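Notes on rereading The Salt Registers

I finished the second volume of Gerasimos Lazaridis's Salt Registers on Tuesday, a little after 11 at night, and wrote most of these notes the next morning. Spoilers for volume one, none of consequence for volume two.

The series is set in Skernville, a harbour town that keeps a written record of every debt owed by the living to the drowned. Volume one established the rule: a debt entered in the register has to be paid by whoever carries the name, and names can be sold. Volume two moves the action inland to Warstead, where the register has no legal force, and asks what happens to people who sold their names and then left.

Structurally it is a tighter book. The first volume ran to four narrators and one of them, the harbour clerk, had very little to do after the trial. Volume two has two narrators, Biner and her uncle, and the chapters alternate strictly until the flood. After that Biner takes over for 308 lines of unbroken paragraph. I know the figure from the afterword, where Lazaridis says he numbered them in manuscript. I read it twice and found the join at the end clumsy both times. The tense changes from past to present in the middle of a conversation and I can't find a reason for it in the text.

The magic system has been adjusted. In volume one a sold name could be bought back within a year and a day. In volume two the limit is given as a year, three times, by three different characters. Nima Tabrizi, who runs the reading log I contribute to, thinks this is a difference between coastal and inland custom. I think it is a continuity error. Her reading has some support in the ferry chapter, where the ferryman corrects Biner's dates, but he corrects them in the wrong direction.

On editions. I have the paperback, which reproduces the Skernville map from volume one and omits Warstead altogether. The hardback has both. If you need to follow the march to the Piras bridge, borrow the hardback. The distances given in the text are consistent with each other, as far as I could check with a ruler, but you can't work out which bank the uncle is on without the map. 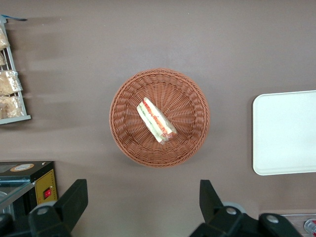
The translation of the songs is by Houshang Zamani and is better than the first volume's. He has dropped the end rhyme and kept the stress pattern, so the rowing song can now be read aloud at the speed of rowing. The glossary is shorter. "Tallyman" has gone missing from it, although the word appears in the first chapter and is never explained there.

Volume three is listed for May. The publisher's page gives a title and no page count. I shall reread the trial chapters before then, mainly to check what the clerk was told about the second register, and I'll put the page references in the log for anyone using the same paperback.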